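Lellthorpe glasses drive claims a big success, but most pairs are still in boxes

2024-12-10

A drive to collect old eyeglasses in Lellthorpe and pass them to people who need them has been called "a runaway success" by the company behind it. Its own tally sheet tells a thinner story.

Tarura, which sells frames and lenses from a storefront on Mill Street, began taking in unwanted glasses in July. A press statement sent out last week said the town had "changed how it sees" and that the company now hoped to carry the idea to neighboring Silari.

The statement did not say how many people had received a pair. Asked for the number, Tarura sent over a one-page tally. It shows 163 pairs handed in and 42 given to a new wearer. The rest are listed as "in process," a heading that covers everything from a pair waiting to be cleaned to a pair with one lens missing.

Alois Leitner, who manages the Mill Street store, said the gap was normal for a new program.

"You can't just hand somebody a pair of glasses and wave them out the door," Leitner said. "They have to be measured and matched. People's eyes are different. I'd be more worried if we had given them all away."

That is a fair point, and it is one the posters in the store window do not make. They show a smiling family and the words "Drop them off today, on someone's nose tomorrow." Leitner said the wording had come from the company's marketing office and that he would have chosen something else.

The work itself is plain enough. Each pair is laid out on a table and looked over for bent temples, loose screws and scratches. Pairs that pass are cleaned, the strength of the lenses is read and written on a tag, and the tag goes on with a rubber band. Pairs that fail go into a bin for parts. Tarura says it can often make one good pair out of two bad ones, though the tally has no line for that and Leitner could not say how many times it had been done.
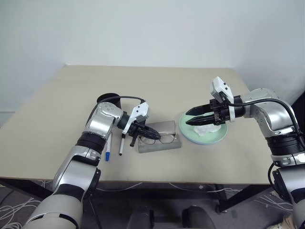

Glasses at a plain table with a light beige top.

Matching is where things slow down. A prescription made for one person will rarely suit another, especially if it corrects for astigmatism or differs a lot between the left eye and the right. Simple reading glasses are far easier to pass on. According to the tally, most of the pairs that found a wearer were readers, the kind sold on a spinning rack next to the cough drops.

Saeed Mohammadi, a retired optician who spent most of his career at the Stöckli eye clinic, has followed drives like this one for years and is not much impressed.

"I don't doubt they mean well," Mohammadi said. "But if what you are giving out is reading glasses, you could buy a carton of new ones and be finished by lunch. The hard part is the person who needs a real prescription and can't pay for it. An old pair from a stranger's drawer hardly ever fixes that."

Mohammadi said he would sooner see the money go to eye exams and basic new lenses. He also questioned the condition of what gets donated. In his experience people give away glasses because the coating has gone, or because the frame pinched, and neither problem goes away with a change of owner.

Leitner disputed that. He said many of the pairs handed in were close to new and had been set aside after a change in prescription or, in a few cases, after cataract surgery. He would not guess at a share.

There is also the matter of the coupon. Anyone who drops off a pair gets $80 off a new set of frames and lenses at Tarura, as long as the order is placed before the end of the year. The coupon cannot be used on sale frames or on the store's lowest-priced lenses. It cannot be passed to another person either, so a donor who would like to help a neighbor buy glasses is out of luck.

The press statement mentions the coupon once, near the bottom, as "a small thank-you." Leitner said he did not have a figure for how many had been used. Asked if sales had gone up since July, he said the fall was always a good season.

None of this makes the drive a bad deal for the people who did come away with something. A woman picking up a tagged pair on a recent afternoon, who asked not to be named, said she had been reading her mail with a magnifying glass and was glad to put it back in the drawer. She had not been offered an eye exam, she said, and had not thought to ask for one.

Tarura says exams are available to anyone at the regular price. There is no reduced rate for people who come in through the drive. Leitner said he had raised the idea with the head office and was waiting to hear back.

The plan to expand looks less settled than the statement suggests. Tarura has no store in Silari and has not signed a lease for one. Leitner said the likeliest first step was a drop-off box, with the glasses driven back to Lellthorpe for checking and sorting. That would add to a pile that is already moving slowly. He said the store might bring in another part-time worker to help, but no job has been posted.

Mohammadi suggested an easier test of how well the drive is going. He would like Tarura to put out the same tally each month, with readers and prescription glasses on separate lines and another line for pairs thrown away.

"Then we'd all know," he said. "It might look better than I think. I'd be happy to be wrong."

Leitner said he saw no problem with publishing the numbers but would need approval first. Tarura's head office did not answer two emails asking about it.

Glasses can be left at the Mill Street store during opening hours. Cases are accepted too. Contact lenses are not, and the store asks that sunglasses be handed in only if they have prescription lenses.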